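**Can I put banana peel directly in the soil of my balcony pots?**

Bogumił Kubiak, September 18, 2024

Hello everyone. I have 5 tomato pots and one big box with peppers on my balcony in Plalluvthorpe. My neighbor told me that banana peel gives potassium, so I should bury it near the roots. We eat many bananas at home and I do not like to throw the peels away.

I tried it in March with one pot, and after some time I had very many small flies. Did I do a mistake with the size of the pieces? I did not cut the peel, I put it in whole, with all the strips together.
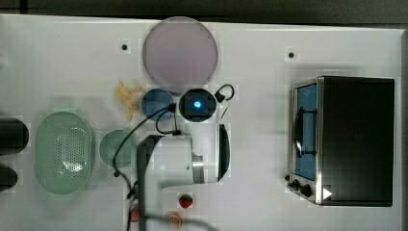

*Banana peel, with the bowl and the plate.*

I would also like to know if it is better to dry the peel first. I have a small oven, but I do not want to use much electricity for this.

**Zalewska**

Whole peel is too much for a pot. It rots slowly and the flies lay eggs in it. Cut it in pieces the size of a fingernail, let them dry on the windowsill until they are hard, then crush them and mix a spoonful into the soil. You do not need the oven. For the flies you have now, take the old peel out and let the top of the soil dry before you water again.

Please also use a normal tomato fertilizer. The peel does not have enough nitrogen, and peppers need it.

**Ultden**

i soak mine in a jar of water 24 hours and pour it on the plants. no idea if it does anything but the tomatoes look ok

**Bogumił Kubiak**

Thank you both. I took the peel out this morning and I will try the dry pieces.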